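Last updated: August 7, 2024

Hand-held grippers: what goes in the January budget

The Karcombe table-setting work will need 4 more hand-held grippers next year. Benedikt Meinecke has asked for one request covering tools, pads and spares, so please stop sending separate ones. The quote from Cavley is 2,880 dollars for the set, brackets included. Shipping is extra.

The task list stays as it is: plates and placemats on the light wood table, two-finger grasp, black fingers with padded faces.
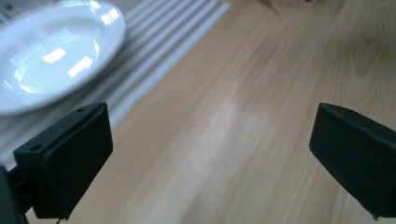
Pads and coverings

Pads are a consumable and should be budgeted that way. Inspect the edges and lower corners of both fingers for loose strands or tabs before each session. Stevuleck sells replacement covering at 201 dollars a roll -- cheaper per finger than pre-cut pads, but it has to be folded and fitted by hand. Gemma Orlandini will order one roll first and log the fitting time.
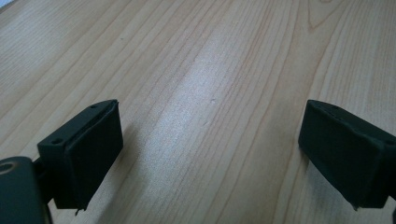
The remaining line is a reserve of 1,000 dollars for fasteners, brackets and a matte table cover to cut glare from the overhead lights. Samir has not yet quoted for the cover. If the price comes in above the reserve, the cover moves to the following year and the rest of the request goes ahead unchanged.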